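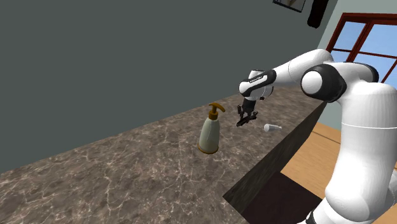
Gesucht: Prüferinnen und Prüfer für Bewertungsregeln in der Robotik (Werkvertrag, auch in Teilzeit)

Murnow sucht Leute, die Erfolgsmeldungen von Robotern misstrauen. Wir arbeiten an einem Regelwerk für simulierte Haushaltsaufgaben: Greifen auf der Arbeitsplatte, Abstellen, Wegräumen. In der ersten Fassung galt ein Versuch als gelungen, wenn die Software das meldete. Bei der Durchsicht von 2.897 Durchläufen haben wir 114 gefunden, die wir so nicht hätten durchgehen lassen. Seitdem glauben wir keiner Quote mehr, zu der die Abbruchkriterien fehlen.

Ihre Aufgaben

Durchläufe anhand der Prüfliste Beren sichten und einstufen
Unklare Formulierungen im Regelwerk melden, gern unhöflich
Begründen, wann ein Ergebnis aus der Simulation nichts über eine echte Küche aussagt
Jede Abweichung protokollieren, auch die langweiligen

Was Sie mitbringen

Erfahrung mit Normen, Prüfwesen oder Qualitätssicherung. Programmieren müssen Sie nicht. Wer an ein Gütesiegel glaubt, bevor der Prüfplan steht, wird bei uns unglücklich.

Rahmen

Der Vertrag läuft sechs Monate, zwei Tage pro Woche, ortsunabhängig. Jeder Durchlauf wird von zwei Personen getrennt bewertet. Ob das Regelwerk am Ende veröffentlicht wird, ist offen; versprechen können wir es nicht.

Bewerbungen mit Lebenslauf und einer Seite Kritik an einer Prüfvorschrift Ihrer Wahl bitte bis 08.07.2023 an Hidayah Latuheru, Murnow, Kennwort Beren.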